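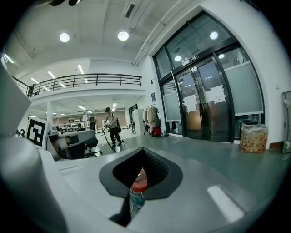

A shared workshop should agree on its mounting geometry before it buys a single motor. We did it the other way round on Pakia, our two-handed gripper build, and lost most of October to it. Forces, finger shapes and print settings can all be changed late at little cost. A marker cannot. The black-and-white square standing upright beside the white finger is a reference surface, and if its backing shifts by a degree, every recording made with it inherits the error. I would put more care into that backing than into the whole of the curved shell, which only has to be comfortable and stay closed.

Our first marker mount used 4 screws into printed plastic. It crept. The second used a keyed pocket and has needed no adjustment after 93 sessions. The pocket took longer to draw and less time to fit, a trade that a home builder with one printer ought to accept every time.
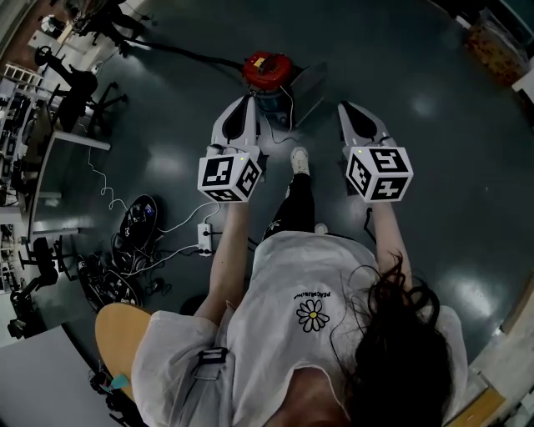
Kirsty Doolan

My second complaint concerns the floor. Builders publish drawings of the tool and say nothing of the space it is used in. A person with a gripper in each hand, arms out in front and a marker cube on each tool, can't move a cable out of the way without putting something down. A power strip and a heap of black leads at floor level are therefore part of the machine, and should be laid out on the same drawing. So should the glare. Polished flooring under bright ceiling lights gives white patches, and a detector threshold tuned over a matt bench may need setting again.

The usual objection is that a workshop is shared and will never stay tidy. I accept that. It is an argument for marking out a working area with tape and keeping the sockets outside it.

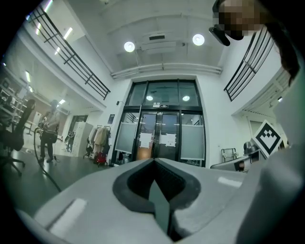
What I would standardise

One cube size, one pocket, one screw length. Pads should be replaceable without removing the marker. Calibration should be repeated every 13 sessions and the result written on the tool itself, where the next user will see it. Finger profiles can be left to whoever is building.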